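# Seltmont pour-over set, after a winter of use

I bought the Seltmont set in February to replace a plastic cone I'd had since college. It comes with a ceramic dripper, a glass server, a pack of paper filters and a plastic scoop. I paid $77 for it, and I have used it most mornings.

The dripper is the best part. It is heavy, it sits flat on the server, and the ridges inside are deep enough that the paper doesn't stick to the wall. A two-cup brew drains in under 4 minutes with a medium grind. My old cone would stall if I ground any finer than coarse. The Seltmont slows down but keeps moving.

The server is thinner than I would like. It pours cleanly and the handle stays cool, but I wash it by hand because I don't trust it in the dishwasher. The lid is loose and falls off if you tip the server too far – hold it with a finger.

Skip the scoop. It gave me a different cup every day until I went back to weighing. I use 16 grams of water to 1 gram of coffee and adjust from there. Lighter roasts need the water close to boiling. Darker ones taste better if you let the kettle sit a little first.
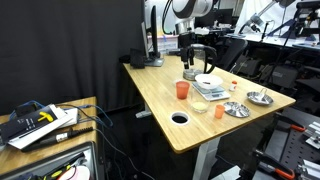 Filters are the running cost. The dripper takes a cone shape with a wide flat seam, and the store brands I tried folded over at the top. Grokano makes one that fits, and it costs less than the Seltmont refill. Rinse either kind before you add coffee or the first cup tastes like paper.

Keerthana Unnithan lent me her Zillden dripper for 2 weeks so I could compare. The Zillden is metal and heats up faster, and it would be my choice for camping. At home I preferred the Seltmont. The cup was a bit cleaner, and the wide base fits more of my mugs.

One complaint about the box: the instructions are a single folded sheet with drawings and no amounts. A new user will have to look those up elsewhere.

I would buy the dripper again. It is now sold alone, and if you already own a decent jug or a thermos with a wide mouth, get it that way. I still use the server on weekends when there are two of us drinking.

Sanne Coppens
November 17, 2022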